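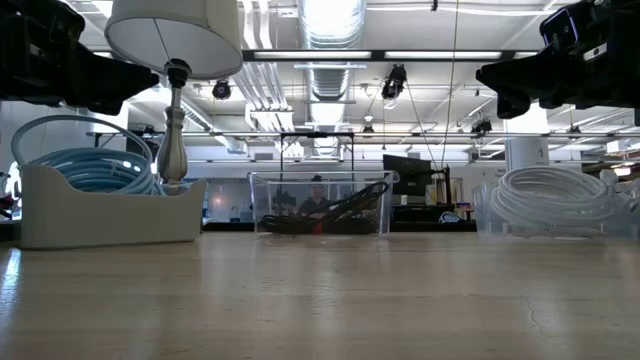
Containers of tubing and cable on a light wooden table.

Meireles Street apartments to open their doors in February after long renovation

3/27/26

The old Fadusar building on Meireles Street is coming back as homes, and the plans that went on display at the town library this morning are a treat to look through. The four-story block will hold 16 apartments, most with two bedrooms, and every one of them keeps the tall windows that people in Jostov have been walking past for years.

Work has been under way inside since last fall. The roof has been replaced, the rear stairs have been rebuilt, and crews have moved on to wiring and plumbing on the upper floors. Alteo, the developer, expects to hand over the first keys next February.

"I grew up two streets from here and I always wanted to know what it looked like inside," said Filipa Salgado, the project's architect. "The first time I walked up to the top floor and saw the light coming across those old boards, I called my mother from the landing. I told her she had to see it."

The boards are staying, wherever they can be saved. So are the iron columns on the ground floor, the brick arch over the side entrance and the painted house number, 101, which turned up under a layer of gray paint when the front was cleaned. Salgado has drawn the new mailboxes to match its lettering.

The largest apartment, on the top floor, measures 1,375 square feet and looks out over the river on one side and the market square on the other. The smaller ones face the courtyard, where a row of parking spaces is being dug up to make way for a garden, benches and a covered bike rack. There will still be parking behind the building (entered from the lane), with one space for each apartment.

Not every home will be sold. Four are set aside for rent on long leases, and those are the ones that had people lining up at the library's front table. Rents have not been announced. Alteo's sales manager, Rodrigo Esteves, said the figures would be posted before applications open, and that applicants who already live or work in town would be considered first.

Latrice Dvorak was one of the first in line. She has rented a place over the bakery for years and would love to stay in the center of town. "I can walk to work, I can walk to the train, and I don't want to give that up," she said. "The kitchens look great, too. There's a window right over the sink!"

A few neighbors came with harder questions. Valter Bragança, who lives across the lane, wanted to know about delivery trucks and how early the crews would be starting through the summer. Esteves told him that deliveries would come in from Meireles Street and that noisy work would not begin before 8 a.m. Bragança said he would be holding him to it — and then stayed another half hour to look at the courtyard drawings.

The ground floor has room for two shops. One is already spoken for: Mhairi MacLeish will be moving her bookbinding and repair business there from its cramped spot near the station, and she plans to run evening classes at a big table in the front window. The second space is still open, and Esteves said he would be delighted to hear from anyone who wants to sell coffee.

The drawings and a scale model will stay up on the library's second floor through the end of next month. Comment cards are at the front desk, and there is a sign-up sheet beside them for anyone who wants news about the rental apartments.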